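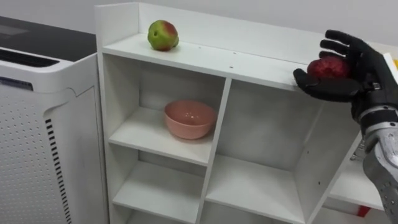

El procedimiento interno para tareas de recogida y colocación con mano antropomórfica establece tres zonas: reposo, aproximación y contacto. En esta galería se documenta la zona de contacto, que es donde se concentran las desviaciones registradas. La norma de agarre para fruta entera exige apoyo en la palma y dedos curvados por encima, sin pinza de punta; la manzana roja está sujeta de ese modo, con la palma hacia arriba, sobre el tablero superior de la estantería. La segunda manzana, amarilla verdosa, queda en el extremo izquierdo del mismo tablero. El cuenco rosa salmón ocupa el compartimento superior izquierdo y está vacío.

Notas de aplicación

Altura de paso. La trayectoria con carga se programa a 90 mm sobre el tablero, medidos desde el punto más bajo de la mano. El descenso se hace en vertical. No se admiten aproximaciones laterales si hay otro objeto en el mismo plano.

Fuerza. El límite por dedo se fija antes de energizar el brazo y no se modifica durante la sesión. Todo cambio requiere la firma de Sigrún Mikkelsen o de Estrella Barajas.

Entorno. El mobiliario y los aparatos próximos se declaran como volúmenes de exclusión, aunque no intervengan en la tarea. El purificador de aire situado junto a la estantería entra en esta categoría: se modela la carcasa completa, rejilla superior incluida.

Compartimentos. Para depositar en un hueco cerrado por arriba, el antebrazo se comprueba además de la mano. De las 327 incidencias del último periodo, la mayor parte corresponde a roces del antebrazo con el canto de un tablero. En el modelo de colisión, el canto se engrosa 24 mm.

Parada. El operador mantiene el pulsador en la mano mientras haya carga sujeta. Una parada con carga no abre los dedos; la apertura se ordena aparte, con el brazo inmóvil.

Registro. Se conservan los ciclos completos, también los fallidos. El lote de referencia de Flimberg suma aproximadamente 4000 ciclos y se revisa en julio.

Redacción: Kári Hviid. Revisión técnica: Setsuko Ogura.

Tiempo de lectura: 2 minutos

© Tiditz · Contacto · Volver arriba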